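Learning Malayalam at forty, part two
1 March 2020

I said in December that I would write again once I had got through the first term of Saturday classes, so this is me doing that.
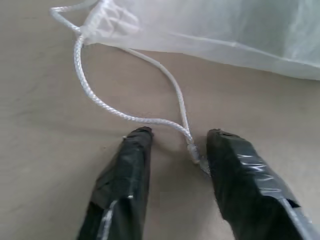
How the class is set up

We meet in a room over the Stemitz bakery, ten till twelve. Our teacher is Pavithra Arumugam, who grew up speaking Tamil at home and Malayalam at school and now teaches both. She takes the children first and the adults after. There is a break for tea, which tends to overrun.

Most of us are there for family reasons. My parents spoke Malayalam to each other and English to me and my brother, so I understand a fair amount about food, being late and being told off, and very little else. Tobias Dunleavy married into a family from Kottayam and wants to follow what is said at dinner. Anselmo Vasconcelos already has four languages and picked this one up after a work trip. He is miles ahead of the rest of us with the sounds and a bit behind with the reading.

The script

I expected the script to be the worst part and it was fine. I did 2 letters a day on the train and wrote them out again at night. The joined consonants took longer. Older books print some of them differently from newer ones, and my mother's cookery book is an old one, so I was stuck on the word for coconut for most of an evening.

Pavithra had us label things in our kitchens. Mine are still up. I can now read the label on the rice tin without thinking about it, but if I see the same word in a newspaper headline I have to go letter by letter.

Speaking

This has gone less well. Written Malayalam and the spoken kind are some distance apart, and the textbook sentences sound stiff when I try them on relatives. My aunt, Usha Menon, listened to me ask politely where the railway station was and answered in English. She did the same the week after.

What has helped is the phone. I ring her on Wednesdays and we do ten minutes with no English allowed. I run out of verbs quickly. She has started sending me voice messages as well, and I play each one several times before I reply.

Word lists

I have been keeping flashcards in an app called Ploka. The full deck has 4000 words, which I am ignoring. I made my own with 50 in it, all taken from things people in my family say, and I add to it when I have learnt those properly. Tobias uses paper cards and says he remembers them better for having written them out.

Next term

Classes start again after Easter. Pavithra wants us to read a short children's story aloud, a page each, and I have been given the page with the crocodile. There are a couple of places left in the adult group if anyone local is interested. Leave a comment and I will pass your name on.

Tharun Menon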